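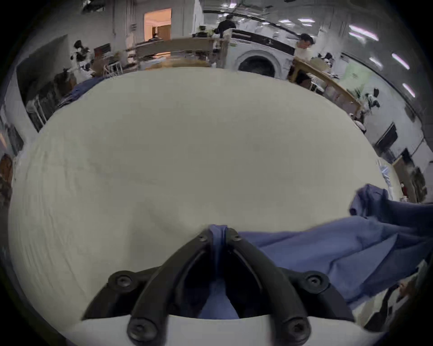
Vêtement bleu sur une table blanc crème, avec un lave-linge à hublot à l'arrière-plan.

Le pliage du linge est l'étape qui suit le séchage — et sans doute la plus riche en variantes ! À Skaseo, on plie en 3 dans la longueur ; la méthode Pakitz, elle, forme de petits rectangles qui tiennent debout dans le tiroir. Une table dégagée, haute d'environ 80 cm, convient à merveille : on y lisse l'étoffe à plat, manches rabattues, avant le premier pli.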